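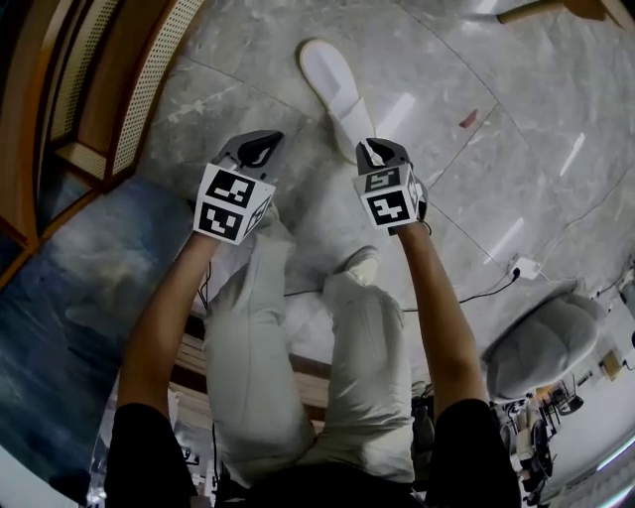
A reader in Plultham wrote in to say she gave up on shoe racks years ago, they only ever hold four pairs and the slippers end up on the floor regardless. Fair enough. Slippers are the worst of the lot.

So, slippers and house shoes, quick ones:

Pale ones show everything. Stiff dry brush first, then a damp cloth with a drop of washing up liquid. Don't soak. Soles with an old toothbrush.

Smelly? Bicarb inside, leave overnight, tap out over the bin in the morning. Not the sink, it cakes.

Drying: stuff with newspaper, swap it after 3 hours. Never on the radiatior, the glue goes.

Backless sort slide about on lino. Rub the soles with a bit of fine sandpaper, 20 strokes each. Worked on mine, lasted til October.

Storage. Shallow basket by the door, toes down. Or a low shelf, one plank on two bricks, did ours in Falthorpe for next to nothing.

Odd one always goes missing. Peg the pair together when you take them off. Looks daft, works.

Got small feet in the house? Tape outlines on the floor where they park. Masking tape, not parcel tape, it lifts the varnish.

Socks seperate bag, more on that next time.

Join 1043 readers of the Nodville Household newsletter. Enter your email to subscribe. Unsubscribe at any time.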